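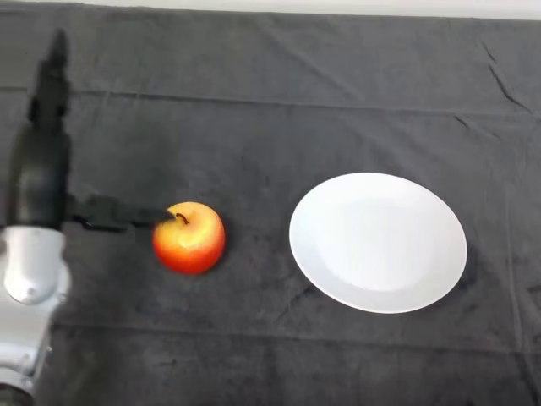 Fold lines in a dark napped tablecloth – best method?
Forum: Textiles and Soft Furnishings > Care and Maintenance
Replies: 13

hemgauge
Original post

Looking for a repeatable way to get storage folds out of a heavy napped cloth. Details first.

The cloth is charcoal gray, sold by Skustari as a "soft table cover." It has a short, slightly fuzzy pile. The care label has been cut out. The listing gave 323 gsm and did not give a fiber. Cut size is 88 inches on the long side. The table is 46 inches deep and stands against a white wall, so the back edge of the cloth sits right at the wall and I can't get much of an overhang there to pull on.

Three separate problems:

1. One long horizontal fold, left to right, about a third of the way down from the wall. It stands up as a ridge and catches the light along the top.
2. A diagonal crease in the back right corner. Sharper than the fold, and it reads as a dark groove.
3. Vertical wrinkles along the right edge, plus general waviness over the rest.

The table gets used for simple place settings, typically one white plate and a piece of fruit. With that little on it the cloth is most of what you look at, and the ridge is the first thing you see.

Tried so far: leaving it on the table overnight, and smoothing by hand. Smoothing moved the waves to another part of the cloth. The ridge did not change.

What I want to know is whether to steam, iron from the back, or tumble it.

plainweave_46
Reply 1

Steam from the back, hung up, nothing touching the face. Work from the top down and let the weight of the cloth do the pulling. At 323 gsm it has enough weight to do that.

Do not iron the face of any pile fabric. You will get a shiny stripe in the shape of the ridge and that one doesn't come out.

dryfell
Reply 2

Before anyone recommends heat, find out what it is. "Soft table cover" is a sales description. It could be cotton velvet, polyester velour, a brushed knit or a felt, and those do not behave the same way.

Pull a few fibers from the hem allowance and do a burn test over a sink. Cotton burns fast, smells like paper and leaves soft gray ash. Polyester shrinks away from the flame, melts and leaves a hard bead. Wool felt smells like hair and tends to go out by itself.

If it's polyester, the fold may have been heat set in the bale. In that case steam at household temperature will relax it and it will come partway back when it cools.

hemgauge
Reply 3

Burn test done at the sink with threads from the hem. Hard dark bead, melted back from the flame, sweetish smell. I'm calling it polyester.

There's a visible direction to the nap. Brush it one way and it goes lighter, brush it back and it goes dark. Some of the mottling I put down to wear is just nap lying in different directions.

dryfell
Reply 4

Then it has a pile with a lean to it and it probably isn't felt. Felt has no nap direction to speak of unless it has been brushed on one side.

Check the back. If you see small V-shaped loops in columns it's a knit velour and will stretch crosswise. If you see a plain grid it's a woven velvet.

plainweave_46
Reply 5

I'll disagree on the usefulness of all this. Woven or knit, the procedure is the same: hang, steam from the back, brush the face with the nap while it's still warm, leave it hanging until cool. The fiber only changes how close you hold the steamer head. For polyester I stay a hand's width away and keep it moving.

dryfell
Reply 6

The procedure is not the same. Hang a knit velour by two corners while it's warm and damp and it will grow at the corners. You then put it on a table and it has ripples along the edge that no amount of steaming will remove. He has vertical wrinkles down the right side already. I'd want to know if that edge has been stretched before adding to it.

Hang it over a padded rail across the full width, or leave it on the table.

tablejoiner
Reply 7

I steam mine in place. Lay a cotton sheet underneath so the moisture has somewhere to go, pull the cloth square, steam the ridge from above without contact, then brush. A finished wood top under a damp cloth will haze, so lift the cloth off when done and check the surface.

As for the wall side, move the table out. You can't tension a cloth when you can only reach three sides of it.

hemgauge
Reply 8

Back shows columns of V's, so knit. The table comes away from the wall with two people. I'll do that in the morning.

I measured the right edge against the left, cloth flat on the floor. They match, so I don't think it has stretched. The vertical wrinkles look like they come from the cloth being slightly off square on the table, with the surplus collecting at that end. 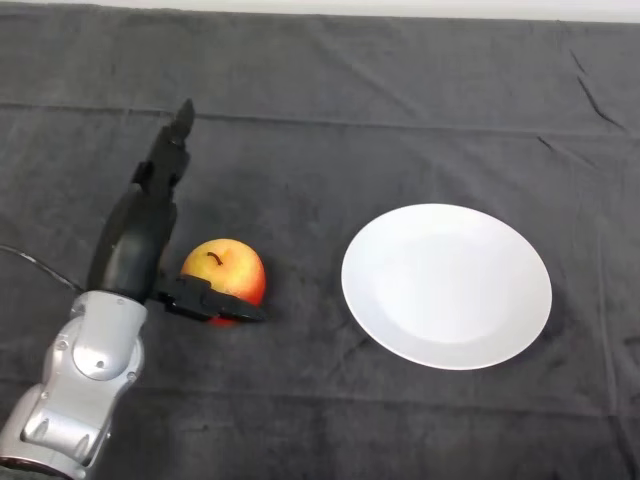
Charcoal cloth with the apple, white wall at the back.

tablejoiner
Reply 9

If the two edges match, then I agree with you about the wrinkles. Find the center of each short side, mark it with a pin on the hem, mark the center of the table edge with tape, and line them up. Work outward from the middle. Most people start at one end and push everything to the other, and that's how you get a bunched right side.

bobbincase
Reply 10

I used to handle table linen for Crabtree, a banquet hall with a lot of velour in dark colors. We never folded it. Everything went on cardboard tubes, face out, with tissue between the turns. Anything that came in folded from the supplier went through this:

Tumble on low, no load except the cloth and a damp hand towel. Ten minutes.
Take it out while warm.
Straight onto the table, centered.
Weight the drop on both long sides with clips.
Leave it until cold.
Brush the whole face in one direction with a clothes brush, long strokes.

The tumble takes out the soft folds. The hard creases, such as your diagonal one, need local steam afterward. A groove that reads dark usually means the pile has been crushed flat at the bottom of the crease, and you have to raise the pile as well as relax the backing. Steam, then brush against the nap first, then with it. Go over it a few times and let it cool between passes.

plainweave_46
Reply 11

Tumbling is fine for banquet cloths that get washed every week. On a cloth with no care label I wouldn't. Low on one dryer is medium on another, and the damp towel sheds lint. On charcoal you will be picking it off for a long time.

bobbincase
Reply 12

Use a towel that doesn't shed, or a dark one. The lint is a fair point and I'd have mentioned it if I'd been thinking of charcoal. We ran ours with a microfiber cloth.

On temperature, the burn test says polyester, and low on any domestic dryer I've used is well inside what polyester velour will take. The risk is leaving it sitting in the drum after it stops. That sets new creases at random, and they're worse than the ones you started with.

hemgauge
Reply 13

Results, in order.

Moved the table out from the wall. Put a cotton sheet down, centered the cloth using tablejoiner's pin and tape method. The vertical wrinkles on the right were gone once it was centered, with no heat applied. That confirms they were surplus and not stretch.

Steamed the long fold in place with a Zikside handheld, no contact, two passes along its length. Brushed with the nap and left it until it was cold. The ridge dropped but you could still feel it with a fingertip. A third pass gave no further improvement.

Took it off and tumbled it on low with a dark microfiber cloth, ten minutes, straight back on the table, clips on both long sides. That took the fold down to a faint line visible only with side light from the window. With the overhead light on I can't find it.

The diagonal crease is better but still there. Brushing against the nap after steaming did more than the steam did. The groove has gone from dark to slightly dark. I'll keep at it.

Lint: some. A roller took care of it, but the roller also flattened the pile in strips and I had to brush the whole thing again. Use the roller before the final brushing.

Wood top had no haze. The sheet underneath was noticeably damp when I lifted it.

On storage, I've ordered a 3 inch tube from Surnden, cut longer than the cloth is wide. Rolling face out as bobbincase described. One question for anyone who has done this for a while: does the tissue between turns matter on a cloth that only comes off the table in February for the annual clear-out, or is that just for long storage?

bobbincase
Reply 14

The tissue is to stop one turn of backing from printing its texture on the pile of the next. For a week or two, skip it. Past a month I'd use it. Acid-free isn't needed for polyester, and plain white is fine provided it has no print on it.

Store the tube lying down on its ends, supported so the roll itself touches nothing. If it rests on a shelf you get a flat strip along the bottom.

dryfell
Reply 15

Or hang the tube from two loops of webbing, one at each end. Same result and it takes up less shelf.

For the diagonal crease, try a soft toothbrush in place of the clothes brush. The clothes brush rides over the groove and doesn't reach the bottom of it.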